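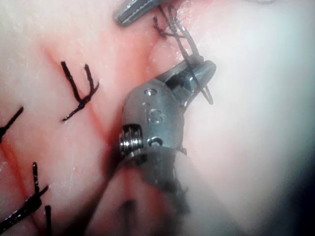 Meal planning when everybody eats at a different time??

paulamarinescu
OK, I need help from the organized people. I can keep a closet tidy and my bills get paid, but dinner has me beat. There are five of us, and between swim practice and my husband's shifts out at Sanerport we sit down at four different times most nights. I've tried the monthly calendar on the fridge (lasted until the 7th) and I've tried just winging it, and winging it costs me 220 a week in groceries plus takeout. What do you all do?

lenuta_m
Theme nights! Soup, pasta, eggs, something in the slow cooker, leftovers. I don't pick the exact recipe until that morning, I only know what kind of thing it is. My kids complain but they complained about the calendar too.

Anathi Mabaso
Slow cooker set to warm, bowls stacked next to it, people feed themselves when they walk in. I gave up on the all-at-the-table thing in September and I'm a nicer person for it.

vcozma
I'm going to disagree with Anathi a little. We did the self-serve thing for a whole winter and my oldest basically lived on bread. Plus whoever came in last got the dried-out part from around the edges. I'd pick the two nights when most of you are home, cook properly on those, and let the rest be sandwiches.

Anathi Mabaso
Well sure, but mine are teenagers. If they want bread for dinner they can have bread for dinner. And add a splash of broth at the halfway point, it doesn't dry out.

paulamarinescu
Mine are 7, 9 and 12, so somewhere in the middle lol. Veronica, do you shop for the sandwich nights separately or is it all one trip?

vcozma
One trip, the big store in Drerport, first thing in the morning before it gets crazy. List is in the same order as the aisles. I typed it up once and print a stack, then just circle what we need.

AudreyAnneMc
Can I put in a word for the freezer? I spend one afternoon a month making 30 portions of three things – chili, meatballs, and a chicken and rice thing from my aunt – and freeze them flat in bags. Everybody gets their own bag out. Write the name on BEFORE you fill it, the marker won't take once the bag is cold.

lenuta_m
30 portions! Where do you put them? My freezer is the size of a shoebox.

AudreyAnneMc
Chest freezer in the garage, 56 dollars secondhand from a lady over in Sestatbridge. Ugly as anything but it runs.

vcozma
I can't do freezer rice, sorry. It goes grainy.

AudreyAnneMc
Put a spoonful of water in when you reheat and keep the lid on!

paulamarinescu
OK so I'm going to try theme nights plus two real dinners, and maybe a small batch of the meatballs. Audrey-Anne, do you cook them before you freeze them or put them in raw?

AudreyAnneMc
Cooked. 

Anathi Mabaso
I do mine raw, on a tray first so they don't stick together, then into the bag.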